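Category: Residents > Zekgate Portal > Getting Started

Section 2. Setting up your resident account

Use this section the first time you sign in to the Zekgate resident portal at Skov or Banberg. If you already have an account and only need to report a repair, skip to 2.4.

You will need:
- your welcome letter, with the resident code printed under your name
- an email address you can open today
- a phone that can get text messages, or a landline for the voice option

2.1 Create your sign-in

1. Open the portal page and choose New Resident.
2. Type your resident code. Capital letters matter, and the dash in the middle is part of the code.
3. Enter your last name the way it appears on your lease. If your lease shows two last names, type both with a space between them.
4. Choose a password of at least 12 characters.
5. Select Send Code, then type the number that comes by text or voice call.

Note: The voice call comes from a number your phone may mark as unknown. Answer it. Staff will never call and ask you to read the code back to them.

Caution: Do not share one sign-in between two residents. Each person on the lease has a separate code, and meal plan and emergency contact details are stored under that code.

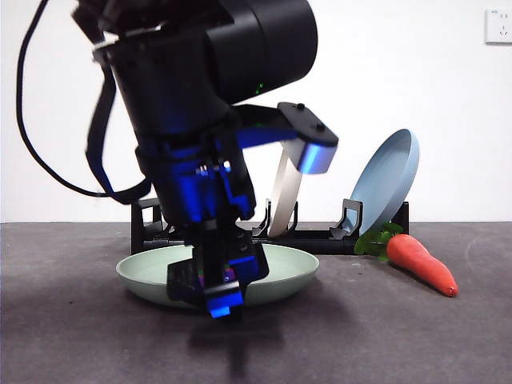

2.2 Add your emergency contacts

1. From the home page, choose My Details, then Contacts.
2. Enter a first contact with a daytime and an evening phone number.
3. Enter a second contact. This one can live out of state.
4. For each contact, mark whether the office may let them into your apartment. The box is blank to start with, and blank means no.
5. Press Save before you leave the page. The page does not save as you type.

Contacts who hold a legal power of attorney need a paper copy on file as well. Bring it to Brynhildur Lykkegaard at the Skov office or Esben Bisgaard at Banberg - either one can copy it while you wait.

2.3 Set up rent payment

1. Choose Payments, then Add Bank Account.
2. Enter the routing number and account number from a check. Do not use a deposit slip, as the routing number on it can be different.
3. Choose One Time or Every Month. For Every Month, pick a day between the first and the fifth.
4. Read the amount on the last screen and press Confirm.
5. Print the receipt or write down the receipt number.

Note: If part of your rent is paid by a housing program, the screen shows your share only. A change made by the program in December may not appear until the January statement.

Caution: Pressing Confirm twice can send two payments. If the page seems stuck, close it, sign in again and look under History first.

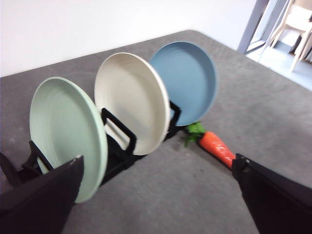

2.4 Report a repair

1. Choose Repairs, then New Request.
2. Pick the room and the type of problem.
3. Describe the problem in the box. There is a limit of 200 characters, so keep to what is wrong and where it is.
4. Say whether staff may enter when you are out.
5. Press Send. The request number goes to your email.

For no heat, a water leak or a door that will not lock, call the front desk instead. The portal list is not read overnight.

2.5 If you are locked out

The portal locks after too many wrong passwords. Choose Forgot Password and follow the email link, or ask the front desk for a reset. You will need to show ID in person. Shahzad Awan runs the portal help table in the Banberg library each month - check the lobby board for the time.

Continue to Section 3, Meal Plans and Guest Meals.

2 comments | Share | Print this section

Related guides
Booking the guest suite at Skov
Changing your Womura door fob
Reading your monthly statement
Large print and screen reader settings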